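Reading time: 9 min

4. Working rules for the disassembly cell

This section sets out the rules under which the Trarnilar cell was run, and the changes made to them during the study. Section 3 dealt with the choice of arm, gripper and cameras. What follows is about conduct: what the arm may touch, in what order, who may be near it, and what has to be written down. Most of the rules were first drafted for the Wanenell site, where the same work is done by hand, and were then adapted.

4.1 Scope

The rules cover desktop computers taken in for parts recovery. They do not cover laptops, monitors, printers, or any unit containing a large battery pack. They apply from the moment a unit is clamped on the bench until the last sorted part has left the cell. Receiving, data wiping and onward sale follow the site's existing procedures and are mentioned only where they affect the work at the bench.

We use "operator" for the trained person in charge of the cell during a shift, and "task" for one bounded action by the arm, such as drawing out a memory module or lifting a cable clear of a fan. A "run" is the full set of tasks on one unit. The term "stop" always means that drive power has been removed. A pause in software is called a hold, and a hold does not allow anyone to reach into the cell.

The distinction between stop and hold caused more trouble in training than any other. Staff who had worked with older conveyor equipment were used to treating a machine that was still as a machine that was safe. The wording on the cell's own screen did not help, as it used "paused" for both states. The screen text was changed in October and the two states now have separate colours as well as separate words.

4.2 Before the unit enters the cell

Each unit is unplugged, its power button is held in, and it is left on the rack for the discharge period given on the rack card. The operator checks that no mains lead is attached and that no expansion card has an external power feed. Side panels are removed by hand outside the cell. We tried having the arm remove them during the first month and gave it up: the variety of latches is large and the panels are wide enough to strike the guarding.

Once the panel is off, the operator looks inside for four things: liquid, swollen components, broken glass and loose metal. Any of these sends the unit to the manual bench. The operator also confirms that the button cell on the main board is present or notes that it is missing. A missing cell is not a reason for rejection, but it must be recorded, so that a later search of the cell floor is not begun for nothing.

The power supply is never opened, by the arm or by the operator. It leaves the case whole and goes to a separate contractor. This was the one rule on which all parties agreed at the start, and it was not revisited.

4.3 Order of work

The order of tasks is fixed in outline and flexible in detail. Cables come first, then drives, then expansion cards, memory, cooler, processor, power supply and board. The reasons for putting cables first are practical. A cable that has been left plugged in will hold down the part beneath it, and the arm's force reading then gives a poor idea of what is wrong. In early trials several stops that were logged as "module stuck" were found on review to be cases where a data cable lay across the module and had been pinned by the fingers.

Within a group the planner may choose its own order. It may not move to the next group while a task in the present group is unresolved. An unresolved task is either completed, passed to the operator, or marked as abandoned with a reason from the list. Abandoning a task is permitted and is not counted against the shift. We consider this important. When abandoned tasks were included in the shift score, operators tended to allow repeated attempts on parts that should have been left alone, and board damage rose.

The planner is allowed two attempts at any one grasp. After a second failed grasp it must withdraw to the clearance height, take a fresh set of images and hold. The operator then decides. The number was set at two after discussion and has no deeper basis; the Jukine group allow three in their own cell and report no difficulty with it.

4.4 Approach and contact

The gripper must approach a board from the clearance height along a line close to vertical, with the fingers closed to the narrowest opening that the part allows. Lateral movement below the tops of the tallest nearby components is forbidden unless the planner has a clear image of the whole path. Heatsinks, cable ties and standing capacitors are the usual obstacles. Cable ties are a particular nuisance, as their cut ends stand up at odd angles and are thin enough to be missed by the depth sensor.

Wires are treated as fixed obstacles until they have been unplugged, and as moving ones afterwards. The planner must take a new image after every cable task, since a freed loom rarely stays where it was put. Connectors are to be gripped by the housing. Pulling on the wires themselves is forbidden even where the wires are to be scrapped, because a wire that gives way can whip across the board or leave a bare end near the clamp.

The processor socket has its own rule. With the retention frame closed, the fingers may pass over the socket but may not bear on it. With the frame open, nothing may pass over it except the vacuum tool, and the finger gripper must be parked. Bent contacts in an open socket were the most costly form of damage recorded during the manual baseline, and we saw no reason to let the arm repeat it.

Memory modules are released at both latches, where the slot has two, before any upward force is applied. The permitted upward force is stored with the task and may be lowered by the operator but not raised. Raising it requires a change to the task file, which is made away from the cell and checked by a second person.

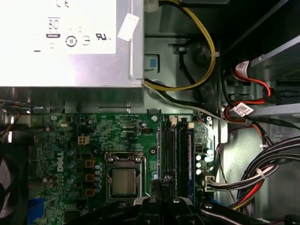 Figure 4. Wrist camera view inside a desktop computer case, with the gripper over the lower end of the processor socket and the memory slots.

4.5 People in and near the cell

The cell has one gate. Opening it causes a stop, and the arm cannot be restarted from inside. The operator carries the only restart key and is told to keep it on their person when entering. One person may be inside at a time. Where two are needed, for example to lift out a jammed chassis, the arm is locked out at the isolator and both people fit their own padlocks.

Visitors stand behind the painted line. They are not given a task to perform, however small. During one early demonstration a guest was handed a sorted tray through the parts hatch, and although no harm came of it the hatch was afterwards fitted with an inner door that opens only when the arm is parked.

Remote operation was allowed during the second half of the study. The remote operator can approve grasps, send the arm to its park position and order a stop. They cannot clear a stop. A trained person has to be on site and within sight of the cell whenever the arm is powered, and that person's instruction overrides the remote one in every case.

4.6 Records

Every run produces a log containing the unit number, the task list, the result of each task, the forces measured, and the images taken at each hold. Images are kept for 100 days and the rest of the log for 200. Labels inside a case often carry barcodes or asset numbers that can be traced to a previous owner, so images are stored on the site's own server and may be copied off it only after the labels have been masked. The masking tool, Tekin, was supplied with the cell software and was adequate for flat labels. It did less well with labels wrapped around cables, and these were masked by hand.

The study log holds 2,132 runs. Each was reviewed by a member of the team who had not been on shift for it. The reviewer checked that the recorded reason for every hold matched the images, and returned the log to the operator where it did not. Most returns concerned the code "other", which was used far too freely at first. We removed it from the list for a month, then put it back with a required line of text beside it.

4.7 Maintenance and re-approval

Finger pads are inspected at the start of each shift and replaced when the surface is cut or glazed. The camera window is wiped at the same time. After 4,000 grasps the gripper is taken off, its screws are checked against the torque sheet, and the force reading is compared with a reference weight. A gripper that fails the comparison is withdrawn and the runs made since the last good check are marked in the log.

Any change to the arm, the gripper, the guarding or the planner requires re-approval before the cell returns to normal work. A change of finger pad to the same type does not count. A change of pad material does, even where the shape is identical, as friction affects both the force limits in the task files and the way a part slips when it is let go. The re-approval test uses scrap units set aside for the purpose, is run at reduced speed, and is signed by the operator and by the person who made the change.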